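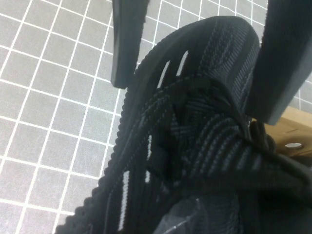
Selling Handmade Jewelry Online: Term Project Report

Our group looked at how small jewelry shops describe what they sell. We picked three online stores, Flallivov, Zerkton and Jadoon, and read their listings for silver rings, earrings and pendants during October. Gift cards and watch straps were left out.

Method
We saved 147 listings in a spreadsheet. For each one we noted the price, the metal, the stone if there was one, the length of the title and whether the size was given. Two of us filled in each row separately and we compared the results. We disagreed on 19 rows, mostly over what counts as a stone - glass beads were the main problem. We settled on counting glass as "other."

Results
Flallivov had the longest titles. Many repeated the metal twice and added holidays at the end. Zerkton kept titles short but often left out the chain length, so a buyer would have to write and ask. Jadoon gave sizes in inches on nearly every page and had the clearest return policy.

We also sent a short survey to students in the business program and got some 80 answers. Most said they look at price first and ring size second. Few said they read past the first paragraph.

Problems
Prices at Zerkton changed while we were collecting, and we kept the first price we saw. We did not have sales numbers from any of the stores, so we can't say which style of listing sells better.

Next steps
The group that takes this over should add bracelets and record shipping costs. Our spreadsheet is in the shared course folder under Saltwood, with the survey questions on the second tab.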